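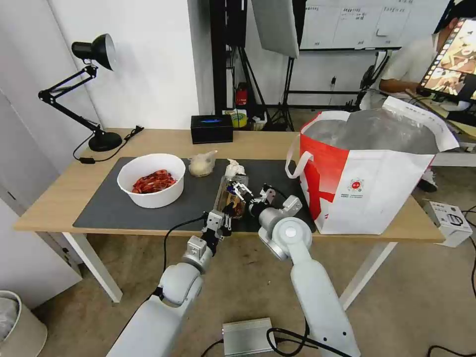 Page last updated: October 25, 2021

From the Robotics Club

Well, it has been a busy start to the year for the Grenell robotics club, and I've been promising our newsletter readers a proper update since September, so please put the kettle on and forgive me if I ramble a bit.

Those of you who came by our table at the fall open house will remember that this year's big project is called Skitidex. The name was Apostolos Tzavaras's idea and I've given up asking him what it means. The plan is to teach a pair of arms to clear up after a meal, one small job at a time, and to have them doing it respectably by the Messide student challenge in the spring. We have 18 members signed up, our best number yet, and a good many of them had never written a line of code before they walked in the door.

Most of our evenings lately have gone to the jar. Holding a glass jar in one gripper while the other goes for the lid sounds like nothing at all (I open one every morning for my toast!), but the two arms have to agree about where the thing is, and a few millimetres makes all the difference. Cyprian Sowa has been keeping the logbook in his very neat printing, and by his tally the group has made 141 attempts at the jar so far. He'd like to reach 200 before the holidays, and knowing Cyprian, he will. 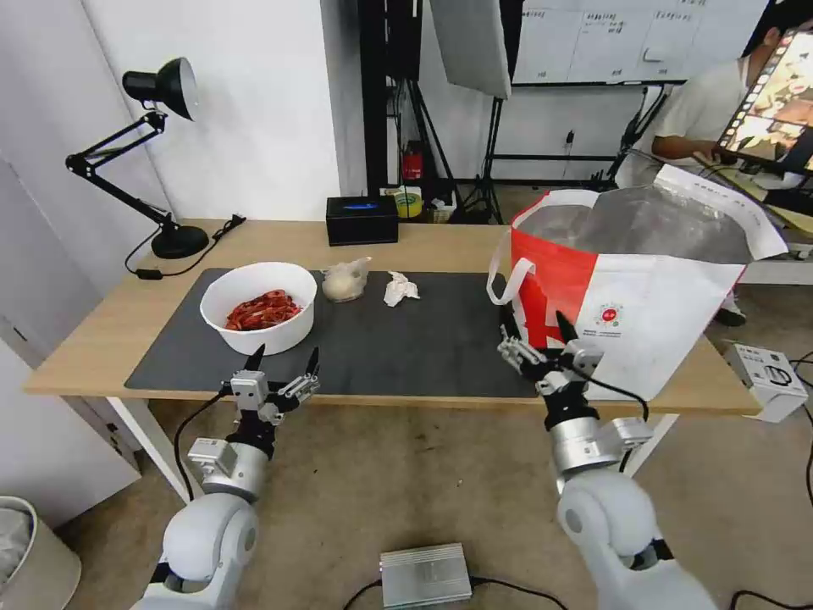 Do new members need any programming experience?
None at all. We pair every newcomer with a returning member for the first few weeks, and there is plenty to do with cables, logbooks and table set-up while you find your feet.

The other half of the project is the bowl and the bag, and that has brought out some lively discussion. Apostolos's group would like the left arm to look after the bowl and the right arm to look after the shopping bag, full stop. The others feel the arms ought to be able to trade jobs when one is better placed - I can see the sense in both, and I've told them we'll try each for 2 weeks and compare notes.

A warm thank you as well to Gavalas, the bakery across the road, who have been sending over day-old buns for the hungry end of the evening. Dues are unchanged for the winter term, and parents are always welcome to sit in. If you have a sturdy plastic bowl or two at the back of the cupboard, please send them along with your student, labelled if you'd like them back.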